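Chapter 3
Price, Size and Value in Personal Care Products

Most people buy soap, shampoo and lotion by habit. They pick up the brand they know, look at the price on the shelf and put it in the basket. This chapter deals with what that price covers and how to compare two products sold in different sizes.

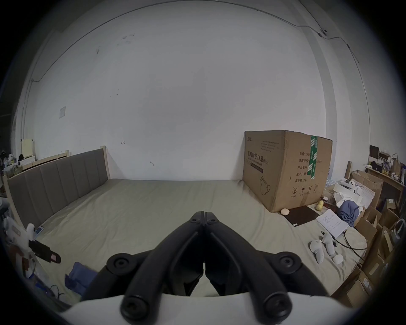 Gervásio Arruda
Lecturer in Consumer Studies, Grallstead College

At the end of the chapter you should be able to work out a unit price, read the size statement on a label, and explain why a larger bottle is sometimes the dearer choice.

3.1 Unit price

The unit price is the cost of a fixed amount of a product, usually 100 mL for liquids and 100 g for solids. To find it, divide the shelf price by the size of the pack and multiply by 100. Suppose a 200 mL bottle of Timby hand lotion costs $19. Its unit price is $9.50 per 100 mL. If the refill pouch works out at less than that, the pouch is cheaper, whatever the front of the pack says.

Be careful with products sold by weight. A body butter and a body lotion may stand side by side on the shelf in jars of the same height, one marked in grams and the other in millilitres. The two unit prices cannot be compared directly.
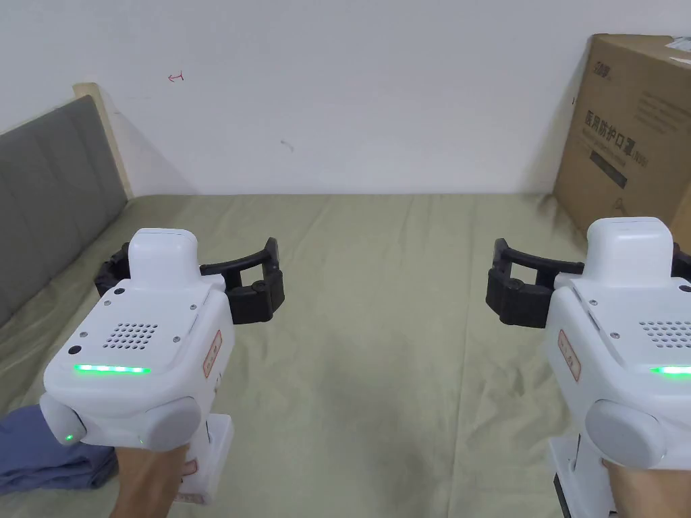

Fragrance is a large part of what separates a cheap body wash from a dear one. Two washes may clean equally well and still sell at very different prices on scent alone. Laundry liquids are sold in much the same way, and a plain olive-green sheet like the one on this bed could be washed in a scented or an unscented liquid. Shoppers with sensitive skin often choose the unscented kind, and should read the ingredient list as well as the front label.

3.2 How long a pack lasts

Unit price says nothing about how quickly a product is used. In a survey of 134 households in Flerkthorpe, taken one December, people who switched to a pump bottle used more with each wash than they had from a squeeze tube. A bar such as Samonte olive soap lasts longer if it is kept on a drained dish.

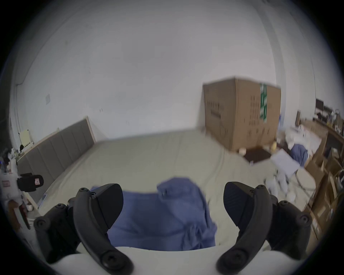
3.3 Promotions and multi-buys

A multi-buy offer gives a lower price per item when several are bought together. Before taking one up, check the expiry date or the open-jar symbol, and work out how much your household will use in that time.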